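## Section 6. Preparing the Bench and Sorting Small Electrical Parts

This section applies to all shared benches at the Bralport site. It replaces the bench preparation sheet previously posted at the parts counter. Questions about its content should be directed to Dorottya Szalai, who maintains the bench instructions for the Ukdale and Bralport sites.

Sorting is carried out on parts that are not connected to any supply. Staff who need to test a part under power must stop at Step 14 and move to the test station described in Section 7.

### 6.1 Before You Begin

Confirm that the following items are at the bench:

- one felt mat, large enough to cover the middle of the table
- one shallow tray for capacitors and other small components
- one junction box with a hinged lid, for parts being grouped together
- at least one tape measure
- clear plastic bags
- labels and a marker
- the bench log

The felt mat protects the table surface and keeps small screws from rolling. Do not substitute paper or cloth towels.

**CAUTION:** Capacitors may hold a charge after they have been removed from equipment. Do not accept a capacitor at the bench unless its tag shows that it has been discharged. Return untagged capacitors to the parts counter.

### 6.2 Laying Out the Bench

1. Clear the middle of the table completely. Items belonging to another user are to be placed in that user's bin and entered in the log.
2. Lay the felt mat flat. Smooth out any folds, beginning at the center.
3. Place the power strip along one side of the table, off the mat. It should remain switched off during sorting.
4. Place the component tray beside the mat on the side of your writing hand.
5. Set the junction box on the mat with the hinge facing away from you. When the lid is raised, it should stand at the back and leave the interior open to your hand.
6. Put the bags at the back of the table. Take out only as many as you expect to fill.

**NOTE:** Left-handed users may reverse the layout. The power strip and the component tray should still be on opposite sides.

### 6.3 Sorting

7. Empty the incoming parts onto the mat in small amounts. A full bin should never be tipped out at once.
8. Remove anything that is not an electrical part. Puzzles, toys, and other objects sometimes arrive in donated bins and are to be set on the outer part of the table until the end of the session.
9. Place capacitors in the component tray. A capacitor that is too large to lie flat may stand upright on the mat, toward the back, where a sleeve will not knock it over.
10. Inspect each circuit breaker for cracks, burn marks, and a switch that does not move freely. Set sound breakers to one side of the mat. Bag and label damaged ones separately.
11. Check power adapters for frayed cord, bent pins, and a missing rating label. An adapter without a readable rating label is not reissued under any circumstances.
12. Place the parts selected for one job in the junction box. Do not mix parts from two jobs in the same box, even if both jobs are for the same client.
13. Measure loose cable with the tape and write the length on the label. Lengths are recorded in whole centimeters. Cable shorter than 20 centimeters is discarded.
14. Compare the contents of the junction box with the job sheet. If a part must be tested, note this on the sheet and take the closed box to the test station.

**CAUTION:** Do not force the lid. If it will not close, remove the contents and arrange them again. Qian hinge kits are stocked at the counter under bin number 232.

**NOTE:** Phones are treated as a separate category. A phone with a cracked screen may be kept in a holder on the bench while other parts are sorted, but it must not be opened, charged, or placed in a bag with other items. See the instructions for battery equipment in Section 9.

### 6.4 Cables and Cords

Cords cause more delays at the bench than any other item. Coil each cable loosely, secure it with a tie, and place it on the table with both ends visible. Adapters should be stored with their cords attached and coiled beside them.

Long cords may be allowed to hang over the side of the table while the adapter is being inspected. They should be gathered up before the user leaves the bench, even for a short time. A chair must not be rolled across a cord on the floor.

### 6.5 Closing the Bench

When sorting is finished:

- close and label the junction box
- return loose screws to the screw jar
- return tape measures to the drawer with the blades fully retracted
- seal all filled bags and record them in the log
- remove any cloths used for wiping
- check the floor beneath the table for dropped parts

The mat stays on the table. It is brushed clean at the end of each day and is replaced when the felt becomes thin or picks up metal filings that cannot be brushed out.

Log entries are reviewed by Zhiqiang Fan. An entry is considered complete when it shows the job number, the user's initials, the parts removed, and the parts set aside for testing. Entries left incomplete will be returned to the user at the start of the next session.

### 6.6 Review of This Section

This section was issued on October 20, 2024 and will next be reviewed in November of the following year. Proposed changes should cite the step number and be submitted through the Telivby parts desk. Comments received since issue are kept with the section. 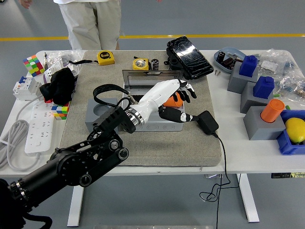
Minttu Manninen: Please reconsider Step 12. One box per job works well for small repairs, but a panel replacement fills the box before the breakers go in, and we end up with the remainder in a bag that gets separated from it. I would like the step to allow a second box with the same job number, marked "1 of 2" and "2 of 2." I would also move the cable measurement ahead of it. At Ukdale we measure first, and the labels are already written by the time we start filling the box.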